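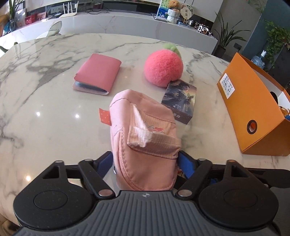

Homcombe Market Traders' Club - Soft Toys and Small Gifts

Seven days into my month of testing bag charms for the club and I remain unconvinced. Everyone tells me they sell themselves. So does everyone with a van full of them.

Start with the little pink backpack pouch. Sweet, yes. Zip round the side, ribbed pocket on the front, bit of red embroidery tucked in it. But that pocket sags open at the top, and a customer will spot it before they spot the embroidery. What would you keep in there? A bus ticket, folded?

Costel Dumitrescu says I'm missing the point and people buy them to hang on bigger bags. A bag for your bag. I asked him how many he'd sold at Estell on Wednesday and he changed the subject to parking.

My other grumble is the price. Tusier want 28 quid for a mixed box and you don't get to choose the mix. Mocanu let you choose but they're slower, and their catalogue looks as if it was typed in the dark.
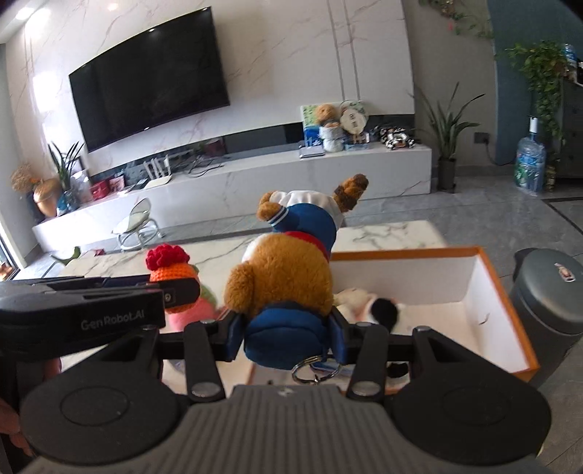

Plush keyrings are where I might give a bit of ground. People do pick up a bear. Whether they pay for it is another matter, and I've watched plenty get squeezed and put straight back. Still, a bear in a blue cap and a blue top with a red collar has had more thought put into it than most of what I'm offered, and the key ring is up by the cap, so he'd hang right way up. You'd be surprised how many dangle by one foot.

Crochet I'm less sure of. Lovely to look at, but shoppers round here think anything crocheted should cost what their nan would charge, and she'd charge nothing.

And please stop telling me to leave them in an open box so people can "have a rummage". I tried it for two Saturdays. They rummage, the good ones sink, and I spend the afternoon fishing them out again.

Three more weeks of this. If you've got a stall and takings to back up what you say, I'm listening. If you've just got a feeling about bears, tell Costel.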